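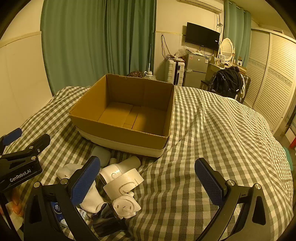
Packing small things when the box has no flaps
Moving and Storage > Packing

kumudini_n
18/07/2018
Hello all. I am moving at the start of August from a furnished room in Tirley to a flat, and I have a question about boxes. I use my bed as packing table, because the floor is already full. The box I have is strong brown cardboard with a whitish band around the bottom part, but the four flaps are gone and one corner is torn. I want to put in it all the small things: bottles, a blue and white tube, socks, packing tape, a little white figurine with a smiling face.
My questions: is a box without flaps still good for a move, and in which order should such things go in? At the moment everything is lying on the duvet and I am afraid to begin.
Kumudini Nanayakkara

hitach_road
Throw it in recycling and get a new one. A box you cannot close is only a tray. You can't stack it, and the van driver will hate you.

sreekumar.g
I must disagree a little. I have moved five times and my best box had no flaps. It goes last into the van and first out, on top of the others. For bathroom things it is even better, because you see at once what is in it.
Please check the floor of the box before anything else. If there is a seam between the bottom flaps, put tape along it from inside and also from outside. Then the bottles, standing up, caps screwed tight. Then socks between the bottles.

hitach_road
And when it rains?

sreekumar.g
Then you put a bin bag over it. It costs nothing.

kumudini_n
Thank you both. The bottom does have a seam, so I will tape it. I don't want to buy a new box if it is not necessary, I have already paid 144 pounds for the van.
About the torn corner: the cardboard is ragged there and I can see the inside layer. Is tape enough?

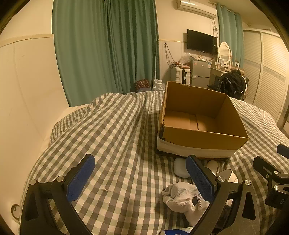
Also I should say that the heavy things are not for this box. Books and pans went already into smaller boxes, so here will be only light things.

vasseur_b
For the corner, cut an L shape from other cardboard, as tall as the box, and tape it on the inside. Tape alone will pull off the paper. I don't agree with Sreekumar about socks between bottles, by the way. If a bottle leaks, you have lotion socks. Put each bottle in its own freezer bag and use old newspaper.

sreekumar.g
Freezer bag, yes, I accept this. But newspaper makes black marks on white things. My wife had a white vase that was grey for a month. For the figurine I would take a sock, a clean one of course.

hitach_road
You lot are spending an evening to save one box.

kumudini_n
It is a nice evening, I don't mind. So my plan is: tape on the seam, L shape in the corner, bottles in bags and standing, figurine in a sock in the middle, flat things down the side. And the duvet cover I take off last and lay over the top, instead of flaps.

vasseur_b
Good plan. Tuck the cover down well at the sides, and keep the tape out until the very end. I packed mine once and had to open three boxes to find it.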